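How to budget for a two-arm robot bench

Most first budgets for a bench robot are a quote for the arms plus a bit for shipping. The arms are usually the easy part. They come with a price and a part number. The trouble is in everything that has to be bought so that the arms can do a day's work, and in the hours it takes to set them up. What follows is the method we use at Mirham when a lab or workshop asks us to help plan a purchase.

Step 1. Write down the work first

Before you ask for a quote, write one page on the work the bench has to do. List the objects it will handle, the heaviest one, the softest one and how far apart they will be. Say whether both arms need to reach the same spot. If the list includes clothing or other cloth, put that at the top, as it affects your choice of gripper more than anything else on the page.

Sheila Lockwood wrote the page for our Wareck bench and it took her an afternoon. It ruled out two of the four arms we were looking at.

Step 2. Split the quote into four lines

Ask the supplier to price these separately:

Arms and motors
Grippers and spare fingers
Power supplies, cables and controllers
Shipping, duty and brokerage

If you get one lump sum back, ask again. You will want to compare the gripper line between suppliers, and you can't do that when it is buried in the total. Dimitriou split theirs without being asked. Borari took 14 days to send a revised quote, so leave time for that.

Step 3. Price the bench itself

You need a table that doesn't move when both arms do. Measure the reach of each arm and add room behind for the power gear. People tend to plan for the working surface and forget the back edge, where the power strip and the cables end up. A table that is too shallow means you will be shifting it away from the wall a month later. 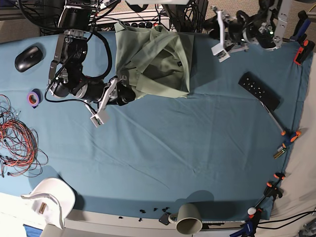 Small items go on this line too. A plain cloth cover, clamps to hold it down, a power strip with spare sockets, cable ties and a box for odds and ends came to $129 at Wareck, and we went back for more clamps. Most of this can come from the local hardware store. Don't order it through the robot supplier unless you like paying extra freight.

For test objects, use what you already own. Old shirts, mugs, caps and hand tools cost nothing and are closer to real work than a set of foam blocks. Check that anything you put out can be dropped.

Step 4. Add wear parts for the first year

Gripper fingers, cables and connectors wear out. Ask the supplier what a full set of fingers costs and how long it takes to arrive. If delivery is longer than two weeks, keep a full set on the shelf for each arm. We allow $200 a year for fingers and cables on a bench in daily use and have spent most of it each time.

Step 5. Count the hours

Put staff time in the budget even if no invoice will ever come for it. Derek Mapplebeck kept a log of our last installation. It came to nine working days from opening the crates to both arms running together, and two of those went to cabling. Add a separate line for training whoever will run the bench, and one for the time it takes to reset the table between runs.

Step 6. Check the dates

Work back from the day you need the bench running. Take off the setup days, then shipping, then the time for quotes and approvals. If your fiscal year ends in June, find out whether the equipment has to be ordered by then or delivered by then. The answer can change which supplier you pick.

Keep the finished budget to a single sheet and save the quotes with it. When the second bench comes up, start from the actual costs in the right-hand column.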